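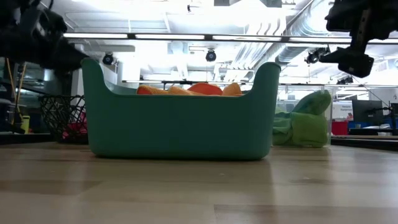

**Cloth sorting area, walk-round checklist**
Hutura building, ground floor, sorting table + store
Date: 07/10/2025
Done by: Houda Helmy
Key: OK / ACT (needs action) / N/A. Comments where I had any. Did it between deliveries so excuse the writing.

### 1. Table and floor

- [x] Table steady, no rocking: OK. Leaned on all corners. Fine now the foot's been wound in.
- [x] Top clean before start: OK
- [ ] Top free of chips, splits, splinters: ACT. Small chip on the back edge, window side. Catches on sleeves and on the looser cloths. Tape for now, sand it properly when Younis send their man.
- [x] Nothing stored under table: OK, two flat boxes moved out to recycling
- [x] Floor dry, no trailing leads: OK
- [ ] Walkway clear to fire door: ACT. Roll cage parked half across it AGAIN. Moved it myself. Needs a line painted on the floor, asked for this in February.
- [x] Lighting: OK. Bright enough to tell the colours apart, though the pale orange and the peach are close. Check by the window if not sure.

### 2. Bins, tubs, baskets

- [x] Green bin, cracks or sharp bits on rim: OK. Ran a gloved hand all the way round incl. the raised ends.
- [x] Green bin, lift by both ends, does it flex: OK, bit of give, nothing worrying
- [x] Green bin not overfilled: OK. Orange cloths just showing over the dip at the front, that's the level we want. If they come up past the ends it's too full, start another.
- [x] Clear tub, can you see what's in it: OK. Green cloth. Wants folding, it's only been dropped in.
- [ ] Clear tub, lid present: ACT. Lid missing. Not in the store, not under the sink. Reorder from Kostix if it doesn't turn up by next check.
- [ ] Dark open basket, loose ends: ACT. One strand end sticking out near the base, scratched my wrist on it. Bend back in with pliers. Do NOT just snip it, leaves a point.
- [x] Dark basket, sits flat: OK
- [ ] Labels on all containers: ACT. Hilten labels peeling on the shelf ones, glue goes after a few washes. Use tie-on tags instead.

### 3. Cloths

Colour rule is the same as before: orange = tables and counters, green = kitchen, pink = washrooms. Pink never goes in with the others, even clean, even for a minute.

- [x] Orange all in one bin: OK. Different shades but all orange. Older ones have faded, still useable.
- [x] Green kept apart from orange: OK, own tub
- [x] Pink kept apart: OK, basket only
- [ ] Holes, frayed hems, worn patches: ACT. Went through the shelf stock, 9 pulled out for rags. Mostly hems gone.
- [x] Smell test: OK
- [x] Fully dry before going in a closed tub: OK. Touch test on the thick ones, they hold damp in the middle longer than you'd think
- [ ] Stock count against sheet: ACT. Sheet says 58 pink, I get 39. Either they're still at the laundry or someone's using them upstairs. Chase.
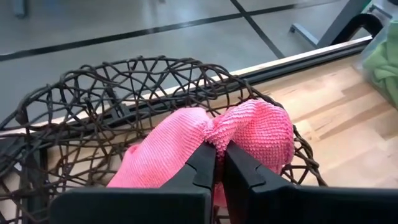
*Pink cloth at the dark basket. Ribbed, nubby side showing.*

Comments on pink:

- The bumpy weave snags. Open basket with wire-type strands is not ideal for it, a bunched cloth can catch when you pull it out in a hurry. Lift straight up, dont drag over the side.
- Check for pulled loops after. A few long ones on the shelf stock, trimmed.
- Liner for the basket? Plain cotton would do. Air still needs to get through the sides so not plastic.
- Shake each one out flat before folding. Bunched up you can't see holes or anything caught in the folds (found a hair grip last time).

### 4. Laundry and store

- [x] Wash temp card on wall: OK, readable
- [x] No fabric softener in store: OK. Last lot that went through with softener just smeared water about. Had to rewash the whole load.
- [x] Shelves fixed to wall: OK
- [x] Heavy stuff low down: OK
- [ ] Spray bottles capped and labelled: ACT. One with no label. Emptied, rinsed, binned. If you decant something, LABEL IT.
- [x] Gloves in all sizes: OK for now. Roughly 300 left in medium, large is the one running down.
- [ ] First aid box in date: ACT. Eye wash out of date. Plasters fine (used one, see basket).
- [x] Step stool feet: OK, rubber all there

### 5. People / handling

- [x] Hands washed or gloves changed between colours: OK from what I saw
- [x] Full bins carried by two ends, close in to body: OK
- [ ] New starters shown colour rule: ACT. One hadn't been told about pink. Told now. Needs to go in the induction sheet, not just word of mouth.
- [N/A] Trolley brakes: trolley out for repair

### Actions, most urgent first

1. Basket strand, bend in. Me, today, before the basket gets used again
2. Eye wash, replace
3. Walkway line by fire door. Younis to quote
4. Table chip, tape today, sand later
5. Missing pink cloths, ring laundry
6. Clear tub lid, Kostix if not found
7. Tie-on tags to replace Hilten labels
8. Induction sheet, add pink rule
9. Basket liner, see if there's any cotton left in the sewing box

Tape done while writing this up. Pliers are in the drawer under the kettle, please put them BACK there.

Signed: H. Helmy
Copy on the store door, copy in teh folder.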